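Notes for week 4, Domestic Textiles (evening group, Stumstead)

Right, small accessories. I know most of you came for the coats and the wool repair, and we'll get there, but I've always thought you learn more about storing cloth from ties, belts, scarves and straps than from anything on a hanger. They're narrow, they're slippery, and they get shoved in wherever there's a gap!

Last week I asked you to read the Tovden wardrobe survey (pages 12 to 14, the bit on drawers and trays). They went through 196 households and logged 494 ties, and my favourite column is the one headed "where found". Door handles, coat pockets, a piano stool. Hardly any were rolled. Have another look before October half-term if you skimmed it.
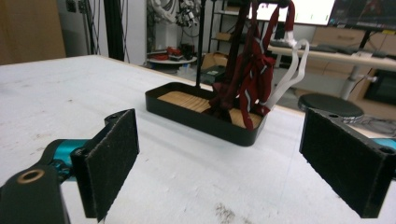 A tie is cut on the bias, so the cloth runs diagonally to the grain, and that's what gives it a bit of stretch when you knot it. It's also why it creases so badly when it's dropped in a heap, and why a crease across the blade can take days to hang out. Look at the maroon one with the thin white stripes, its end crumpled in the black tray and a white strap tangled in with it. Diagonal stripes are handy for us, as a twist in the cloth shows up straight away in the line of the stripe. For one like that I'd free the strap first, gently, from the loose end, and only then lift the tie and let it hang. Please don't pull the two apart from the middle (I've done it, and I popped the slip stitch).

Rolling, then. Fold the tie in half, start at the fold, and roll loosely towards the ends. You want it to hold its shape without being tight. Stand the rolls on their edges in something shallow, so you can see every one without digging. Straps and belts get their own tray. I'm quite firm on this!

Silk and wool can share. Knitted ties shouldn't hang at all, they grow. If you've got the Vītola booklet there's a good drawing of the roll on the inside cover, though her version starts from the narrow end and I find it comes out lopsided.

For next week: bring two ties and one strap or belt, any condition. Scissors stay at home, we're not unpicking yet.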